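Nine minutes to the demo and Fiona Lamont still had her thumb on the stop button.

"Run it again," said Moataz. "Slow."

"It didn't stop last time. I pressed and it kept squeezing."

How long? Half a second. Maybe more. Long enough to put the last bottle in the bin and a cut in Hala's glove. The Rakiver log said grip force 40, limit 50. The log was wrong. Had to be.

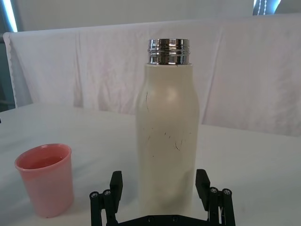 The spare bottle, before the grip.

Old thing, scratched all over. Fine. Let it get one more scratch.

Fingers in. Fiona counted under her breath, teh way she did on ladders. Contact. The number on the screen climbed and held at 40 and she didn't beleive it, not for a second, so she watched the steel neck instead. If it shook she'd pull the plug out of the wall.

Lift. 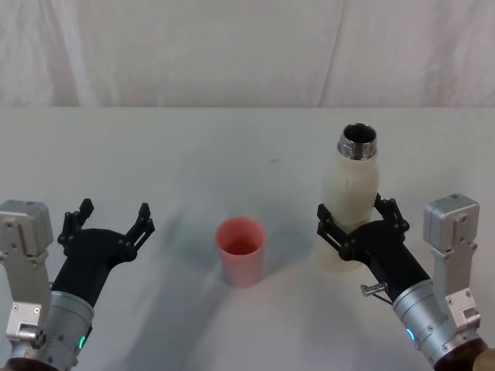
Right arm loaded, left arm open, cup waiting.

"Stop it now," said Moataz.

She pressed. On the screen the 40 didn't move. Then 41. 42. Nobody's hand near anything.

"Power," she said. "Power, power—"

Hala already had the cord.

Down the hall the elevator opened. Voices, the Mundstead people, early. Moataz went out to tell them no.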